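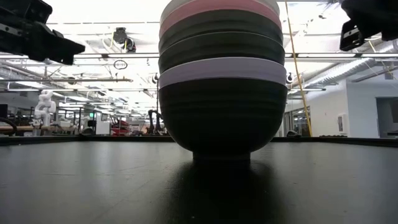 Fig. 7.1 Six nested bowls between two grippers, open day at Trelteck.

Books > Handling and Assembly > Chapter 7 > Opening

7 Picking, stacking, and what to look for on a visit

Open day, May 17, 2022. The Trelteck hall at Stoststead. We took a first-year group of 79, far too many for one demonstration, so they went round in batches. Notes from that day run all through this chapter - keep a finger in this page.

The job on the table was bowls. Sounds dull. Is not. Six of them in one stack, pink, lavender, black, and each one showing only a band above the rim of the one below. So where does a finger go? Look at Fig. 7.1 and decide before you read on. Write it down, pencil is fine.

Some things students said at the table:
- two dark bowls together, hard to tell where one ends
- shiny top on the table, lights showing in it, what does a camera make of that
- narrow foot on the bottom bowl, so how hard can you push from the side

All fair. Section 7.2 takes the first, 7.4 the second. The third needs friction, so go back over Chapter 3 if its gone rusty.

Rory Moffat ran the talk. Quick speaker, no slides. His figures for the bowl task up to that week: 636 tries logged, 293 of them counted as clean. Less than half then, and he was quite cheerful about it. A clean try by his rule means one bowl lifted, the rest left standing, no help from a person. Other sites use looser rules - always ask what the rule is before you compare numbers. Nugroho's rule, used in the exercises, allows one nudge.

Questions went on for roughly 100 minutes. Mostly about two arms against one. Do you need the second? For a single bowl on its own, often no. For a tight nest it can hold the lower ones down while teh first lifts. Costs more, takes more planning, and the arms must keep clear of each other. See 7.5.

Before your own visit (ours to Brullelari is in June): read 7.1 to 7.3, bring a ruler, closed shoes. Ask about failures first. Sketch the table from the side and mark the height of every rim.

Now 7.1, grasp points on round objects.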